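Batch White Balance Correction for Mixed-Light Photographs
Project report, Digital Imaging Module
Submitted 14th July

1. Introduction

Photographs taken indoors near a window are lit by two sources at once. Daylight enters from one side with a high color temperature, and room lamps add light with a much lower one. A single white balance setting corrects one source and leaves a cast from the other. Most raw editors handle this by letting the user paint a mask and apply a second correction inside it. The method works well on a single file and becomes slow on a folder of several hundred.

This project built a small command line tool, Gerkunier, that estimates the two light sources in a photograph and applies a blended correction without a hand-drawn mask. It reads 16-bit TIFF files exported from a raw converter and writes files of the same size and bit depth. It does not read raw files directly. Support for them was planned in January and dropped when the demosaicing code took longer than the schedule allowed.

2. Background

The simplest automatic method is the gray world assumption, in which the average of all pixels is taken to be neutral. It fails when one color fills most of the picture. A second common method takes the brightest pixels as white, and fails when those pixels are clipped or when the brightest object is itself colored. Both methods assume one light source.

Methods for two sources usually divide the picture into blocks, estimate the light in each block, and sort the estimates into groups. The difficulty is that a small block often contains one material only. A block that falls on a brick wall will report warm light whatever the real source is. The estimates must therefore be weighted by how far each can be trusted.

3. Test material

The test set contains 1,000 files. Most come from Fondasach, a shared picture library kept by the department, and the rest were shot in the Irdale building on the ground floor, where the windows face north and the ceiling lamps cannot be dimmed. A gray card was placed in part of the Irdale set so that a reference value was available for each light source.

Files with visible clipping in any channel were kept. Removing them would have made the results look better than a user would see in practice.

4. Method

Processing runs in 3 stages.

Stage 1 converts the file to linear values and divides it into square blocks. Blocks that are nearly black or nearly clipped are dropped. For each remaining block the program stores the ratio of red to green and the ratio of blue to green.

Stage 2 sorts the stored ratios into 2 groups using k-means. Each block carries a weight based on the spread of color inside it. A block with many different colors gets a high weight, and a block of one flat color gets a low one. If the two group centers lie closer together than a fixed limit, the program treats the picture as having a single source and applies one correction.

Stage 3 builds a blend map. Each block receives a value between zero and one, depending on its distance from each group center. The map is smoothed with a guided filter so that it follows edges in the picture, and is then enlarged to full size. The correction at each pixel is a mix of the two source corrections according to the map.

The smoothing radius had more effect on the result than any other setting. With a small radius, colored objects were pulled toward gray. With a large radius, a blue halo appeared along window frames – most clearly where a dark frame met a pale wall.

5. Pale and warm-toned subjects

Fabric, paper and skin gave the least stable estimates. These subjects have low saturation, and their own color lies close to the line along which light sources vary. The program has no direct way to tell a warm surface in neutral light from a neutral surface in warm light.

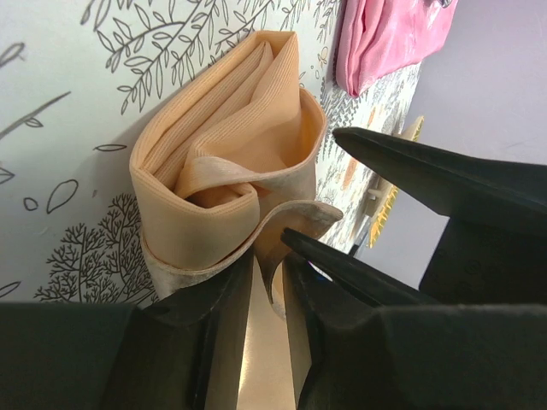 Raising the weight of neighboring blocks reduced the error, as the background often contained a more useful range of colors. The cost was a slower second stage and some loss of detail in the blend map. A fixed limit was also placed on the correction, so that no block could be moved further than the distance between the two group centers.

6. Results

On the gray card files, the blended correction had a lower median error than either single-source method. The Van den Broek chart, printed on matte stock, was used as a second check and gave the same order. The tool chose the single-source path correctly in 90 percent of the files that had one light source. Most of the wrong choices were pictures with a large area of open sky.

Running time depended mainly on the guided filter. Memory use was higher than expected – the full-size blend map is held as floating point values and is not released until the output file has been written.

7. Limits and further work

The tool cannot handle three or more sources. Colored stage lighting is outside its range, and fluorescent lamps with a strong green component are only partly corrected, as the limit in section 5 prevents a large enough shift.

The next change should be tiled processing in stage 3. After that, the fixed limit for merging the two groups could be replaced by one that depends on the noise level of the file. The source code and the settings used for each test run are in the appendix folder.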